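How to clean the door seal of a front-loading washing machine

By Kwaku Quansah

If your towels come out with a smell like an old cellar, the detergent is maybe not guilty. Look first at the grey rubber ring inside the door. I clean ours on the first weekend of every month and it takes 16 or 17 minutes, not counting the hot cycle at the end.

You will need a bucket, two old cotton cloths, an old toothbrush, white vinegar and 700 ml of warm water. Do not use bleach together with vinegar, they make a dangerous gas.

Switch the machine off at the wall and check that the drum is empty. In my first flat in Cillville I once washed a bus ticket three times because it was hiding in the rubber.
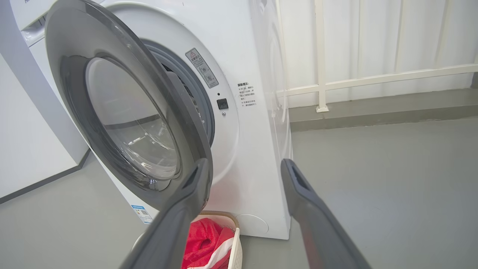 The seal has a deep fold, and most of the dirt sits at the bottom of it. Pull the rubber towards you with one hand and wipe inside with the dry cloth first, to take out hair, lint and coins. Open the door as wide as it goes before you start, like on this white machine, where it swings to the left and leaves the right side of the opening free for your arm. Keep the wet cloth away from the small black latch hole on that side. The glass bulges, so wipe the inside of the door too, and the ring around it.

Now mix one cup of vinegar into the warm water. Dip the second cloth, squeeze it well and go around the whole fold. For black spots use the toothbrush, with small movements – hard scrubbing can damage the rubber. Wipe again with clean water and dry everything.

Finish with an empty cycle at 60 degrees or hotter. After it, leave the door a little open until the evening. If you have small children or a cat, look inside before you close it.

Spots that stay after two cleanings are usually stains in the rubber itself. I have a few of them since last October and the laundry smells fine.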